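Gripper opens by itself while holding a glass, no fault shown

Posted in: Arms and grippers > Faults and safety

Chinyere Lawal
7/7/25

Good morning to all. I have a problem with a gripper and I would like to ask for advice before I damage more things.

We have a table with two arms on opposite long sides. The task is simple: take cups and glasses from the table and put them on a small wooden shelf. The controller is a Simis, the older model with the grey door, and the grippers are electric with two fingers. We bought them second-hand from Brillach in December, and until last week I had nothing to complain of.

The fault is like this. The right arm closes on a glass, lifts it, travels towards the shelf, and somewhere on the way the fingers open. It is not a slip. The fingers go apart to the full width, as if somebody had sent the open command. The controller shows no fault and the program continues to the end and puts down nothing on the shelf. Then it goes back for the next one, very proud.

It happened 3 times on Thursday and 2 times on Friday. On Thursday one glass fell from the height of the shelf and broke, and a piece of it landed next to my colleague's hand, because he was leaning in to straighten a bowl. He was not hurt, but I did not like it at all. Since then I let the arms run only when everybody is behind the line on the floor.

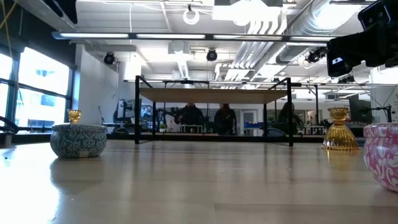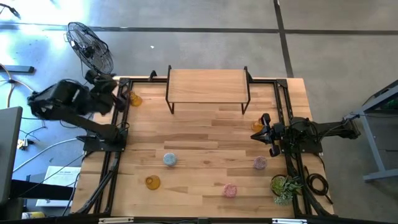
What I have already tried:

I changed the fingertips, in case I was wrong and it was a slip after all. No difference.
I lowered the speed to half. It happened again, but later in the travel.
I raised the grip force by one step. I do not dare to go higher with the glass.
I looked in the event log. Each time there is one line, code 1792, and after it nothing. The manual I have does not list this code. It stops before that number.
I exchanged the two programs, so that the left arm did the glasses and the right arm did the bowls. Then the right arm dropped a bowl. So I think it is the arm or its wiring and not the program.

The left arm has never done it. Both grippers have the same firmware, I compared them on the screen.

My questions are: does someone know this code, and is it possible to make the gripper stay closed when it loses the signal? I supposed it was made like this from the factory. I also want to know if I should stop using this arm completely until it is repaired. My manager says that one glass is not a big loss, but I am thinking about the hand.

Thank you for reading, and sorry for my English.

brackenlow

Sounds like the cable. It's always the cable. Swap it and see.

Kestrel_Maintenance

Yes, it may be the cable, but please do not only swap it and see, because if the fault goes away for a day you will not know if you repaired it or if you were lucky.

I had the same code on a Simis controller with other grippers. With mine it was a log entry for "tool supply restored". This is why you see no fault. The controller does not tell you that the supply went away, it tells you only that it came back, and it gives this as information and not as an alarm. I cannot promise that your version uses the number in the same way, so ask them in writing and give them the serial number.

If it is the same, then the story is this. The supply to the gripper breaks for a very short moment. The gripper restarts. When it restarts, it makes its reference movement, and for many electric grippers the reference movement is to open fully. From outside it looks like an open command.

That you saw it later in the travel at half speed fits well with this. A broken wire inside a cable opens at a certain position of the joint. At half speed you simply arrive at this position later. Try to note the angle of the wrist when it happens. If it is each time nearly the same angle, you have your answer.

How I would test it:

Take everything breakable off the table first. Use a block of foam or a plastic cup.
Everybody outside the reach of both arms, also the person who is watching the fingers.
Move only the wrist, slowly, from one end to the other, with the gripper closed, and look at the log.
Then switch off, lock the switch, and check the connector at the tool side. Mine had one pin pushed back by a millimetre. You could not see it without a lamp.
If the pins are good, change the whole cable. Do not repair it with tape or solder, it will break again beside the repair.

When the new cable is in, run 6 hours with the foam block before you give it glass again. It is boring but I would do it.

For your second matter: there is usually a setting for the behaviour after restart, with a name like "reference on power-up". Put it to manual. The gripper will then wait until you tell it to move. But this is not the same as holding. If there is no brake or spring in it, the fingers can become weak without power, and a heavy bowl will go down anyway. Look in the data sheet for the words "self-locking". If they are not there, suppose that it does not hold.

And yes, I would stop this arm. The price of the glass has nothing to do with it. A tool that opens without a command and without an alarm is a safety fault, and your colleague should not have been leaning in while the arms were able to move. Please write down the event with the piece of glass, also if nothing happened to the hand. We did not write down our first one, and the second time we were asked about it.

Lekley_Tom

Agree with the post before me, mostly. One thing to add — check that the program asks the gripper whether it holds something, after the lift and again before the release. Yours drives to the shelf with nothing in the fingers and is satisfied, so I think it never asks. On our Kröger cell we read the finger width before every long move, and if it is wrong the arm stops where it is and the lamp goes red. It took an afternoon to put in. It does not stop the glass from falling, but you will have an alarm at the right second, and then the angle is easy to read off the screen.

Chinyere Lawal

Thank you both, and also brackenlow. The arm is switched off and locked, and I have written the report. I found the power-up setting and it was on automatic for both grippers, so the left one would do the same if its cable went bad. I have asked for a new cable and I will write here what the wrist angle was when I have done the test with foam.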